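About Wiven

Hi, I'm Milan Cuypers, and I run Wiven out of two rooms above a bike shop in Brerbridge. We teach robots to do housework, mostly the boring end of it: laundry, tidying, putting stuff back where it lives.

I got into this sideways. I used to fix sewing machines, and then a friend at Prins asked me to come drive a robot arm for an afternoon (she said I had patient hands, which my mother would dispute). I dropped the same dish towel over and over and went home completely hooked. Wiven opened the following March with one arm, one desk and a very loud space heater.

These days we're a team of 4. When a customer wants a robot to learn a chore, one of us does it with the robot, again and again, until there are enough good runs to train on. Sometimes that means holding the gripper and moving it through the job by hand. Sometimes we sit across the room with the controllers and watch through the wrist camera, which takes getting used to! New people always reach too far at first, and then about day three it clicks and they start leaning in their chairs like kids playing a racing game.

A normal order is 260 runs of one task. We watch every single one back before it goes out, and we toss the sloppy ones. On our last job for Fenum we kept 239, and I was pretty pleased with that.

Clothes are my favorite thing to teach, and also the thing I complain about most. A cup is the same cup every time you pick it up. A shirt never lands the same way twice, so you have to decide where to grab it all over again, and you want the robot to see you make that choice plenty of times.
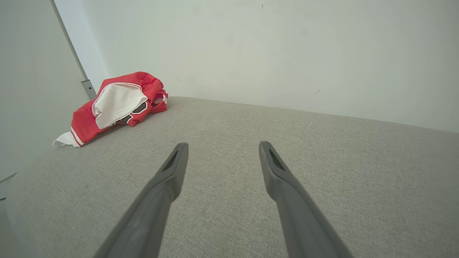
Gripper open, red and white bundle still over by the corner.

Want to try driving? Our next open house is Sat 27 May, doors at 10, and anybody can have a turn. Kids are usually better at it than their parents. Ring the top bell and give us a minute, the stairs are steep.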